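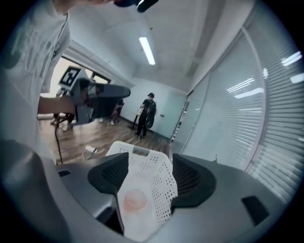 The hardest part, one shopper said on the way out, was leaving the second waffle iron behind for somebody else. A reader who wrote to us on Saturday evening went further and wanted to know why Dusley had gone so many years without a place like it.

The place in question is Jornby, the secondhand household goods store that has just reopened in the old carpet showroom at 302 Brunner Street, and it is a joy to walk around. If you knew the previous shop behind the bakery, you'll remember turning sideways to get past the lampshades. The new one has aisles! Real ones, wide enough for a stroller to pass a shopping cart, with daylight coming in along the whole street side and a long back wall given over to kitchen things.

Jornby sells what people have in closets and no longer use: mixing bowls, ironing boards, bath mats, baskets, picture frames, folding chairs, cookie tins, curtain rods, that sort of thing. There are no clothes and no large furniture. Everything is donated, wiped down, priced with a colored sticker and put out on the floor. The money left after rent and wages goes toward the Inda repair room next door, where people can learn to fix a lamp or sew a zipper without paying for the lesson.

The doors opened at nine on Saturday and there was a line back to the bus stop before then. Most of the people in it seemed to know one another, or did by the time they got inside. Two neighbors who had come separately discovered they were both looking for canning jars and ended up splitting a case. A man with a very small kitchen (his description) bought a very large stockpot and was cheered by the people behind him in line.

Prices are low and easy to follow. Most small items with a yellow sticker are $2, and a green sticker means whatever is written on it. Loose flatware is 60 cents a piece, so you can put together a mismatched set for a dinner party and have enough left over to buy the dessert. Bakeware has its own shelf near the register. Glassware is along the window, where the afternoon light hits it, and I lost a good part of my morning there looking at juice glasses with oranges painted on them. Reader, I bought them.

What makes the new location such a treat is how much easier it is to find things. The old store put items out in the order they came in, which had a certain charm if you had all day. Now there are sections, with hand-lettered signs hanging from the ceiling: Baking, Bath, Laundry, Storage, Light, Garden, Party, and one that says Who Knows. Who Knows was the busiest table in the building. It had a brass thing with a crank on it, a wooden frame full of pegs, several lids that belonged to nothing in sight, and a steady crowd of people offering theories. The brass thing was bought by a teenager who thinks it might be part of a music box, and we would love an update on that.

The Storage section deserves a mention too. Anyone who has priced bins and baskets at a big store lately will know how quickly a tidy closet turns into an expensive one. The selection changes from hour to hour, and the staff say these shelves empty faster than any others, especially in the weeks when people move apartments. Their advice is to bring your measurements on a piece of paper. There is a tape measure on a string at the end of the aisle, but it was in constant use on Saturday and the line for it was nearly as long as the one for the register.

Dropping off has been changed as well. At the old shop you rang a bell in the alley and hoped. At Brunner Street there is a side entrance with its own short driveway, and you can park there for 20 minutes while your boxes are looked through. Drop-off hours are from ten until three on the days the store is open. Please don't leave anything outside overnight, as rain ruined a whole load of cookbooks shortly before the move and people there are still sad about it.

Things they would especially like to have right now are sheet pans, muffin tins, desk lamps with good cords, clean glass jars with lids, shower curtain rings, and working can openers. Can openers are apparently the item people ask for most and donate least. Things they can't take are mattresses, car seats, paint, anything with a cracked plug, and partial jigsaw puzzles. Complete jigsaw puzzles are very welcome, and there is a rack of them by the door. Somebody has written "all here, I checked" on many of the lids in the same blue pen, and whoever you are, thank you.

The Inda repair room opens onto the same hallway, and its hours have grown along with the store's. You can bring in one item per visit. Lamps, toasters, fans, small wooden chairs and anything made of cloth are all fair game, and you sit with the person doing the repair so you can see how it's done and try the next step yourself. When I looked in, a wicker laundry hamper was having its rim rewoven at one table while a stand mixer lay in pieces at another. The mixer's owner was holding a flashlight and looked thrilled.

Parts come from the store where possible. A toaster that can't be saved gives up its knobs and its crumb tray, and those go into labeled drawers along the hallway. The drawers are worth a look on their own, and you can buy from them. I found the exact glass knob for a percolator that has been sitting lidless on top of my refrigerator since my last move, and I may have let out a small yell.

Some practical notes for a first visit. The entrance is on Brunner Street under the green awning, and there is no step. The bus stops directly across the road. Parking behind the building is shared with the dentist, so use the spaces marked with a J. Carts are small and there aren't many of them; a sturdy bag from home is a good idea. Newspaper for wrapping glass is free at the register, and they are glad to take your old papers (yes, including ours). Cards are accepted, though coins are handy for the flatware.

Items can be held at the front until closing time if you need to go get a car or talk somebody into a punch bowl. There are no returns on ordinary goods. Anything with a cord has been tested and can come back within the week if it quits on you, as long as you've kept the sticker.

A few things are still on the way. The children's corner has a rug and a shelf but is waiting on its low table. The bookshelf for cookbooks is being rebuilt after the rainstorm, and the survivors are in crates under the window in the meantime. I went through all of them and can report a wonderful run of church supper pamphlets, most with stains on the best pages. There is also talk of an evening opening once a month for people who work weekends, and a sheet is taped up by the register where you can write down which night would suit you. Thursday was winning when I left.

The holiday shelf is staying up all year, by popular demand. It holds cookie cutters, paper lanterns, egg cups, strings of lights, cake stands and a gravy boat shaped like a turkey that several people picked up, laughed at and put back. It was gone by noon.

Jornby is open Tuesday through Saturday, nine to five. The repair room keeps the same days and closes an hour earlier. If you find something good, write and tell us what it was, and if you can identify a wooden frame full of pegs, with two slots at one end and a hook at the other, please write even sooner. It's still on the table.

Search this site
Search news, events, places
Go

Get the Dusley weekly email
Local news and weekend plans in your inbox. Enter your email address. You can unsubscribe at any time.

We use cookies to remember your settings and see which pages are read. Accept all / Manage choices

More in Around Town
Brunner Street crosswalk gets fresh paint and a longer light
How to pack a kitchen without breaking the good plates
Bakery brings back rye on weekdays
Your letters: the great can opener shortage
Garden tool sharpening returns to the Inda repair room in February
Where to take paint, batteries and old bulbs in Dusley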